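Ticket 3262 / Atamlow hand kit, right side / trial unit
Status: open, waiting on vendor
Subject: thumb creeps during long pinch hold, card slips

Adding notes as I go, sorry for the mess.

Trial kit is the Atamlow hand plus the Clollum control app, fw as shipped. Mounted on our humanoid, wrist camera on. Job we want it for is picking up a printed card, holding it up, turning it and putting it back in a box. Light stuff. Sales sheet says thin objects are fine.

9:40 am. Cold start, homed ok. Pinch preset at default force. Grip closes, card comes up, no complaints from the app. After a long hold the thumb reading starts to drift open. No warning. App still says HOLDING. 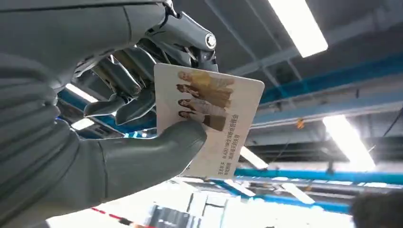 Tried same preset with force one step up. Better hold but it bends thinner cards, so no good for us. One step down and it won't lift at all. There's nothing in between, the slider snaps. Is that on purpose? Manual p. 44 shows a smooth slider.

10:15. Pulled the log. Thumb position target stays at 1,745 the whole time, actual value walks away from it. So the command is right and the joint isn't keeping up. Error code 59 shows up once in the log but never on screen. Code list in the manual stops before that.

Things tried so far:
- re-home, twice. no change
- swapped the data cable. no change
- wrist straight vs wrist rolled. worse when rolled, palm up seems to be worst
- turned off the finger sync option. drift is slower but fingers close unevenly
- left hand on same preset: fine, holds all day

So it follows the right hand, not the app. I think. Haven't swapped the hands over yet becuase the mounting bolts need the special key and only one came in the box.

11:30. Open hand test, all fingers out, arm raised, no load. Wanted to see if the thumb wanders with nothing in it.
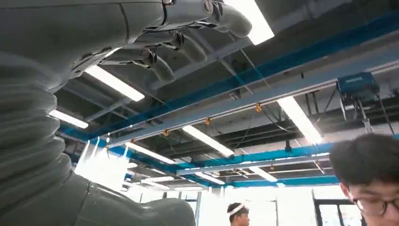

Tharushi Wickramasinghe
Integration tech, Sabbagh

No load result: thumb stays put. So it needs some pressure on it before it drifts. Saved that run as a separate log, attached with the others.

We use cookies to keep you signed in and remember your ticket filters. Accept all / Manage settings

1:20 pm. Moved on to reach and place while waiting, hand low, palm down, fingers straight. Reach is good, honest opinion, nicer than the Wullum kit we tried before. Quieter too. Finger straighten command is quick and I didn't see any twitch. If the thumb gets sorted I'd still say buy.

Two smaller things while I'm here:
1. App loses the hand if laptop goes to sleep, then needs a full restart of the app. Reconnect button does nothing.
2. Presets don't save under a new name, they overwrite. Lost my first one that way.

Need from vendor: what is code 59, is there a finer force setting, and can you send a second bolt key. Also want to know if the trial period stops while this is open, we've used up a good part of it on this one fault.
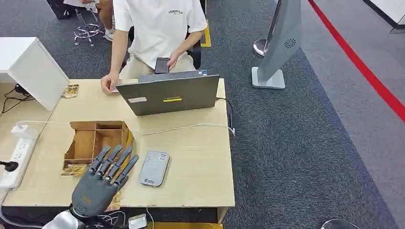

Samira Srour: Thanks for the logs. 59 is a thumb drive current limit, it was added after the manual went to print. The drive backs off when it sits at the limit too long, and the app should show that as a warning. I've filed the missing warning as a bug. Please don't take the hand apart. In the app go to Service, Joint limits, Thumb, and send me the hold value for both hands. If the right is lower than the left, it was set wrong before it shipped and I can give you a file for it. Fine force steps are there but hidden, turn on Advanced in the same menu. Key goes out today. Trial clock is paused from when you opened the ticket.

3:05 pm. Found the menu. Right hold value is lower than left, yes. Screenshots of both attached. Advanced is on and slider moves smooth now, will rerun the pinch with a half step once I have the file. Leaving ticket open till then.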